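Accueil > Interventions > Ateliers > Notes orateur

2018-01-05, par Obed Darko

Bonjour à tous, merci d'être restés jusqu'au dernier créneau. (Attendre que le fond de la salle s'assoie, boire un coup, ne pas commencer par m'excuser pour ma voix.)

Donc je vais vous parler du kit Kaushik, le deux-bras de chez Riltance, que j'ai à l'essai depuis l'automne. Je ne travaille pas pour eux, je n'ai pas de remise, et Senthil Kamath, qui est assis là, m'a déjà prévenu qu'il me couperait si je devenais trop gentil. Vas-y Senthil, lève la main, qu'on te voie !

Diapo 2, ce qu'il y a dans la caisse. Deux bras, deux pinces, le rail, le plateau, les panneaux à monter autour, et un sachet de vis dont je reparlerai. La notice annonce 9 heures de montage. J'en ai mis 14 de plus que ça... non, ne pas dire ça, je n'ai pas noté. Dire simplement : prévoyez un week-end, et un deuxième tournevis.

Diapo 3, les câbles. Alors là je m'énerve un peu, mais gentiment. Les clips sont fournis au compte-gouttes, et si vous laissez trop peu de mou au poignet, le bras se bride tout seul en bout de course. J'ai refait mon passage de câbles trois fois. Ma règle maintenant : une vraie boucle au-dessus de la pince, puis on suit le bras et on clipse, et on fait bouger toutes les articulations à la main avant de mettre le courant. (Montrer le geste avec le bras, ça fait toujours rire.)

Diapo 4, le logiciel. Il s'appelle Janis et c'est plutôt la bonne surprise. On enregistre une trajectoire, on la rejoue, on la corrige point par point. L'export est pénible, les messages d'erreur sont en anglais approximatif, mais ma collègue de Nemimberg, qui n'avait jamais touché un bras, déplaçait un gobelet au bout de 39 minutes. J'avais lancé le chrono pour la taquiner, c'est raté.

Diapo 5, mes essais. J'ai pris des objets de cuisine et du linge, parce que c'est ce que demandent les gens qui m'appellent. Sur 46 prises de couverts, 9 ratées, presque toutes avec des manches fins posés bien à plat. La pince arrive trop haut, elle se ferme sur rien, et elle repart toute contente. Le tissu, c'est autre chose : l'attraper, ça va, le plier proprement à deux bras, je n'y suis pas encore. Ne pas promettre de démo de pliage, même si on me la réclame !

Si quelqu'un demande le prix : l'extension de garantie est à 900 euros, je ne l'ai pas prise, je commence à le regretter. Pour le kit lui-même, renvoyer vers leur devis, ça change selon les options.

Diapo 6, je laisse affichée pendant les questions.

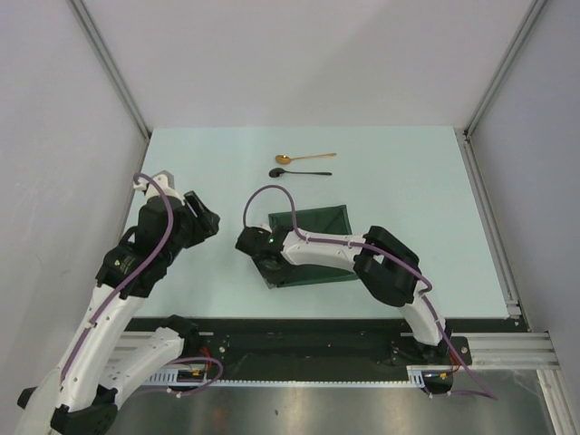
Et donc, pour ceux qui hésitent encore : si vous avez déjà un bras et que vous cherchez juste de la précision, gardez vos sous. Si vous voulez apprendre à en coordonner deux sans monter toute la cellule vous-même, je dis oui, avec mes réserves sur les clips. Je garde le kit jusqu'en mars, passez me voir à la pause, Senthil a les fiches de réglage.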